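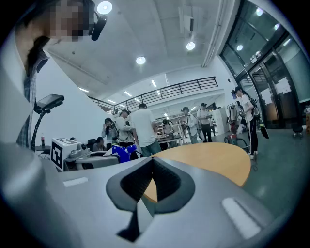 Put the tables in the budget first, Urmas Lapiņa told me, and leave the clever stuff until you know where everyone is going to stand.

July
By the Morivach press desk

Morivach opens its Kurero planning service to teams buying hand-held gripper kit

I've had that remark stuck to the side of my monitor since the spring, and it's more or less why I'm writing this release. As of this month, Morivach is opening Kurero to any team that is planning, pricing or about to sign for a set of hand-held grippers and everything that goes with them. Until now we only did it for people who had already bought from us, usually after something in the original order had gone a bit wrong. It seemed daft to keep it at that end of the process.

Kurero is a planning service with a worksheet at the heart of it. You tell us what work you want to record, what room you've got and what you can spend this year, and we go through it with you line by line until there's an order you could put in front of your finance people without blushing. We charge a flat fee per room. You can take the finished worksheet to any supplier you like, and yes, that includes Strazds, who sell a good deal of the same sort of kit as we do and who I fully expect to ring me when they read this.

I should say a word about how I come to it. I write the press material here, but I also sat in the purchasing chair for a good while before that, and I have signed for things I still feel a bit warm about. My worst was an order in which every gripper turned up on the right day and there was no mounting for the displays. We'd priced the screens and forgotten the arms they sit on! The grippers stayed in their boxes while I chased a part that cost less than the delivery.

What goes wrong in the first order

People buy the exciting part and guess the rest. The gripper is what everyone has seen on a stand somewhere, so it gets the long discussion and the careful quote, and then the cables, mounts, fingers, head-worn cameras and storage all go into one line called "accessories" with a round number beside it. That line is where the trouble starts. When we look back through old orders with customers, the overspend is nearly always hiding in it somewhere.

Fingers and pads are my favourite grumble. They wear, because somebody is closing them on pens and cups all day long, and they get swapped when the task changes. Kurero suggests checking the pads after every 200 hours of use and writing the cost of new ones into the running budget from the first month. If you treat them as a repair you'll be asking for permission each time, and the person who gives permission will be on holiday.

Then there are the marker cubes. If your tracking depends on printed codes on the tools, the codes have to be clean and flat and facing the way you planned. A scuffed one costs you a morning of puzzled people looking at the software. Spare printed faces cost hardly anything, so they never make it on to the list, which is exactly how you end up without them. The worksheet now has a row for them and it won't let you leave it blank (I asked for that, and I'm rather pleased with it).

The room itself is the other thing. A working space for this fills up quickly – people with kit strapped on, people holding things, people bending over tables, and somebody walking through with a bag. When you draw it on paper you draw a table and one operator. Please draw the others as well. Urmas Lapiņa has a habit of asking customers to walk the plan out in the real room before they order a single thing, with bags on, and I've yet to see a plan come through that without a change or two.
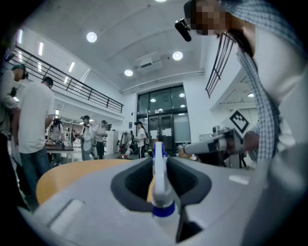

What you get for the fee

You start with a call, and it's a proper one where we ask nosy questions. What objects will people be handling? Who puts everything away? Is there a door that has to stay clear? After that we fill in the worksheet together and you get a draft order, split between what you need on the first day and what can wait for the next budget. There are two rounds of changes included, and most teams use both of them, so don't feel bad about it.

We've built Kurero to work with Jikovar, the stock and booking system a lot of our customers already run. If you've got it, your parts list goes straight in and each tool gets its own record, with the hours counted against it. If you haven't, you get a plain spreadsheet, and I have to admit I still use the spreadsheet myself. It opens when I double-click on it and that's all I ask of it at my time of life.

Every draft order also carries a spares allowance of 300 euros per station. I argued for a bigger sum, our workshop argued for a smaller one, and this is what we settled on after a long lunch. It covers the pads, the printed faces and a replacement cable or so. You can change the figure to suit yourself, of course, but we do ask you to put something in the row and to keep it away from the money for tools. Once the two are mixed, the spares always lose.

Buy, hire or wait a bit

I get asked this more than anything else. If you know the task and you'll be doing it all year, buy. If you're still arguing about what the task is, hire, even though hiring looks dear on paper, because the argument may well end with you wanting a different set of fingers altogether. And if your room isn't ready then please wait, however much it hurts to hand the money back. I'd sooner lose an order this year than have somebody's kit sitting under a desk with our name on it.

There's a middle way that I like for smaller teams. Order one complete station, down to the last cable tie, and run it as if it were the whole project. You'll find out whether the table suits the reach of your operators, where the cables want to go, and whether people can read the display from where they're standing. Then order the rest from what you've learnt. It does mean a second delivery charge, and somebody will point that out in a meeting. Let them!

A few things to have in hand before you ring us

A sketch of the room with the doors and sockets on it. Pencil is fine.

The names of the people who will look after the kit, if you've settled that. "The team" isn't a name, and we'll only ask again.

Your budget year, start and finish, and whether unspent money can be carried over. This changes the order in which we'd suggest you buy things far more than you'd expect.

A box of the real objects, or at least a list. Thin things and round things ask different work of a finger, so a list saying "stationery" isn't much use to us, while "board pens, capped" is lovely.

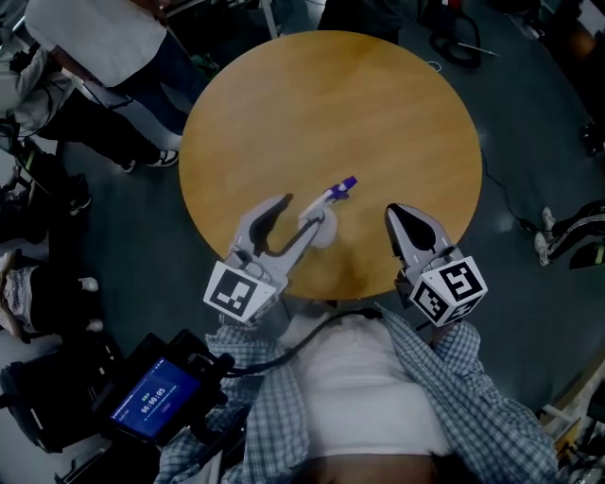

Photos: Morivach. Free for press use with this release.

Pens have become a bit of a theme round here, as it happens, because they're what so many teams want to begin with. They're cheap, they're easy to replace and they roll, so a plain table top with nothing else on it is a good place to practise with them. They also show up a planning gap that I'd never have thought of: who holds the stock of objects? Tools get a budget line and a locked cupboard, and the pens get borrowed for the whiteboard. Kurero puts the objects on the order along with everything else, with a tub to keep them in.

Timing comes up as well. Some teams run a timer for each go and some don't, and if you do, you'll want the screen mounted where it can be read without anyone putting the grippers down. It's a small bracket and a small cost, but it needs deciding at the same time as the table, since the height of one settles the height of the other. Operators come in all sizes, too. Ask your tallest and your shortest to stand at the table before you order it, and take the fixed-height discount only if they both shrug.

Clothes, while I'm at it. Long cuffs and cables get on badly, and a loop of cable hanging across somebody's front will find a button sooner or later. We now suggest cable clips in every order. They're so cheap that our accounts people asked me whether the row was a mistake.

How to book

Bookings are open now through the Morivach sales office, by phone in the afternoons or by the form on our website whenever it suits you. Ask for Kurero by name, or you'll be put through to general enquiries, who are charming but will send you a catalogue. Existing customers who are adding a room pay the same flat fee as everyone else, and teams who've already had a draft from us can have it moved over to the new worksheet at no charge.

Urmas Lapiņa will be taking the first calls along with the rest of the planning desk, so if you're asked where you intend to put the coats, you'll know who you've got. I'm handling press questions myself and I'm happy to talk budgets with anyone writing about this – I can also supply a blank worksheet for readers to have a go with.

Press contact: Morivach press desk, mornings preferred.

This site uses cookies to remember your settings and to see which pages are read. By carrying on you agree to our cookie policy. Accept / Manage settings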